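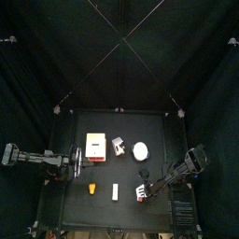

Why do the two arms keep disagreeing about where the table is? Each one was zeroed on its own, on different days, and the base on the right got bumped in between.

July 30, 2025. Shop notes, bench two.

Re-zeroed both arms off the same corner of the table. Left first, then right. Took 16 tries to get the right one to repeat, mostly my fault – had the old offsets file loaded. Deleted it. If you need it, it's on the Sallden drive under "old", don't put it back.

Small items only for now. Cream carton stays on the left arm's side, right arm gets the white thing with the red markings. Keep gaps between everything or the fingers catch the neighbor on the way down.

Cables:
– right bundle hangs too near the table edge, want a clip higher up
– left loops ok at slow speed, not tried at full
– spare ties in the Rorkton tin

Speed capped at 60 percent till the clip is on. Domnica Neagu wants 10 clean picks in a row before we touch the cap. Got 5 then a timeout on the left. Log says comms, I think its the hub. Swap hub, run again.

Black cloth is good for glare, bad for finding dark parts. Lost the little round one twice in the camera view. Maybe a gray mat? Ask at Mtshali what they have in offcuts.

To do: hub, clip, mat, label the e-stop properly, write down the new offsets somwhere that isnt my phone.

3 comments

pellworth: which hub? mine did the same until I moved it off the extension lead

Domnica Neagu: Ten in a row on BOTH arms please

g_tarrow: got a gray yoga mat you can cut up

Recent entries
Nedance gripper pads, second batch
Bench two wiring
Open shop dates for October

We use cookies to keep you logged in. Accept / Settings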